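About Woltetti Camera School
Film and digital classes for people who want to know what their camera is doing

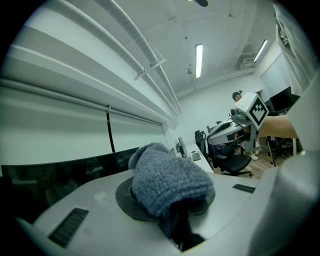

Woltetti began as a Saturday darkroom class taught by Mei Blackwood, who had spent 16 years printing black and white work for other photographers. The first group met above a frame shop and shared two enlargers. We now run classes all year in film developing, portrait lighting, product photography and basic retouching.

There are four of us on the teaching staff. Mei still teaches the darkroom courses and looks after the chemistry. Marisol Haverford handles portrait and studio lighting. Dexter Montoya teaches the beginner digital course, which covers exposure, focus and lenses before anyone opens an editing program. Lamduan Phuthong teaches product work and runs the print room.

Classes are small. A darkroom group has no more than six students, and a digital group can go a little higher. Most courses meet one evening a week. You can bring any camera with manual controls -- age and brand don't matter -- or borrow one of ours for the length of the course. Film, paper and chemicals are included in the fee. Memory cards are not.

We added the print room when students kept asking where to get large prints made. It is open to anyone who has finished a course with us, and you pay by the sheet. Lamduan can help with paper choice and color profiles if you book ahead.

Each December we hang a show of student work in the front hall. Last year's had 58 prints on the walls, and several of them sold. Students set their own prices and keep the full amount.

More than 279 people have taken a class here. Some come back for a second or third course, and a few now shoot weddings or catalogs for a living. Most just wanted better pictures of their kids, their travels or their gardens.

For class dates, gift certificates or darkroom rental, ask for Tavion Ostrowski at the front desk. He can also arrange a short visit before you sign up.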